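Fil sur l'aménagement de la salle de Florbridge. Tables, plafond, éclairage, consommables. Je note ce qui a été fait et ce qui reste, pour les gens qui reprennent le dossier en février et pour les autres s'ils ont le même genre de local.

Le local d'abord. Volume ouvert, plafond non doublé, poutres apparentes peintes en blanc, panneaux nervurés entre les poutres. Pas de faux plafond et il n'y en aura pas. Le devis Madigan en prévoyait un, refusé : on perdait de la hauteur et l'accès aux gaines.

Les conduits passent donc en apparent. Certains filent en diagonale par rapport à la trame des poutres. Ce n'est pas beau, c'est le tracé le plus court entre les points de dérivation, et on peut ouvrir n'importe quelle boîte depuis un escabeau.

Consigne donnée à l'électricien : conduits de faible diamètre, tout accessible. Pas de goulotte en plastique collée, on a vu ce que ça donne au bout d'un été sur l'ancien site.

Le grand mur blanc reste nu. Ni étagère, ni affichage, ni tableau. Peinture Skoner mate, lessivable. Le satiné avait été essayé sur un pan, reflets gênants dès que les luminaires sont allumés, repeint.

Un mur nu sert de réflecteur. Avec le plafond blanc, l'éclairage indirect suffit pour le travail courant. Mesure au luxmètre sur plateau, stores fermés : 300 lux côté table claire. Côté table foncée un peu moins, le plateau renvoie moins de lumière et ça se sent à l'usage.

Éclairage sur 2 circuits, un par moitié de salle. L'ancien câblage mettait tout sur une commande unique à l'entrée, ce qui obligeait à éclairer le fond pour travailler devant.

Mobilier. La table longue est la brune foncée. Plateau de 420 cm, posée dans la longueur et légèrement en biais par rapport au mur. Le biais est volontaire : posée droite, l'extrémité mordait sur le passage vers le fond.

Elle reçoit tout ce qui est lourd, câblé, ou qui ne bouge pas d'une semaine sur l'autre. Le piétement ne fléchit pas. J'ai contrôlé avec une règle au milieu de la portée, charge en place, rien de mesurable avec l'outil que j'avais.

La table claire vient de chez Flodberg. Bois beige, finition huilée. Elle sert à ce qui va et vient dans la journée. Règle unique : on débarrasse le devant du plateau le soir, le fond peut garder les consommables.

L'huile plutôt que le vernis, choix discuté. Le vernis tient mieux aux taches. L'huile se reprend localement, au chiffon, sans poncer tout le plateau. Pour une table sur laquelle on pose des gobelets toute la journée j'ai préféré pouvoir reprendre. On en reparlera dans un an.

Écart entre les deux tables : une chaise reculée plus une personne qui passe derrière. Je n'ai pas de cote à donner, on l'a réglé avec une chaise et une personne. Marquage au ruban sous les pieds pour retrouver la position après le ménage.

Consommables. Gobelets transparents empilés et boîte de mouchoirs, côte à côte, vers l'arrière de la table claire. Ils étaient auparavant sur un meuble à l'entrée. Chaque aller-retour traversait la zone de travail, avec de l'eau dans les mains. Déplacés, problème réglé.

Remarque pratique sur les gobelets : une pile unique et pas trop haute. Deux piles, la seconde finit toujours mélangée avec des usagés. Réassort depuis le placard, jamais de carton entamé sur la table.

Les bacs blancs en bout de table claire, même logique. Petit vrac dedans, rien autour. Pas d'étiquette pour l'instant. Si le contenu se stabilise on étiquettera, étiqueter maintenant reviendrait à refaire les étiquettes toutes les semaines.

Chaises : dossier foncé, choix d'entretien. L'assise claire de l'ancien lot marquait au bout de quelques mois et le tissu ne se déhoussait pas.

État de la salle, octobre 2018.
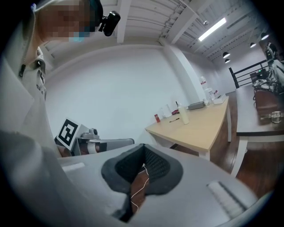
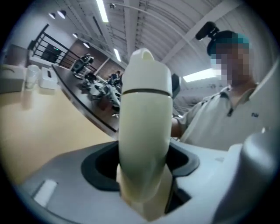

Reste à faire, par ordre de gêne décroissante.

Acoustique. Plafond dur, mur dur, plateaux durs. À quelques personnes qui parlent en même temps on s'entend mal d'une table à l'autre. Piste retenue : panneaux absorbants suspendus entre les poutres, à condition de ne pas masquer les conduits. Madigan propose un modèle collé, donc non.

Alimentation de la table longue. Les câbles descendent pour le moment par l'extrémité. Il faudrait un passage au milieu du plateau, ce qui suppose de percer, ce qui suppose de tout débarrasser. À caler sur une semaine creuse, a priori en février.

Peinture : il y a une reprise visible à la jonction du mur et du plafond. Même référence Skoner, lot différent, légère différence de blanc. Visible seulement en lumière rasante. Je ne ferai pas revenir le peintre pour ça - mais notez le numéro de lot sur le couvercle du pot, ça évite la question.

Deuxième couche d'huile sur la table Flodberg, pas encore passée. Prévoir une nuit sans rien dessus et ventiler.

Pour ceux qui demandent le budget : je n'ai pas le total consolidé, le poste électricité n'est pas soldé. Le mobilier pèse moins que prévu, la peinture davantage à cause du pan refait.

Plan coté sur demande. Il est à jour pour les tables, pas pour les luminaires.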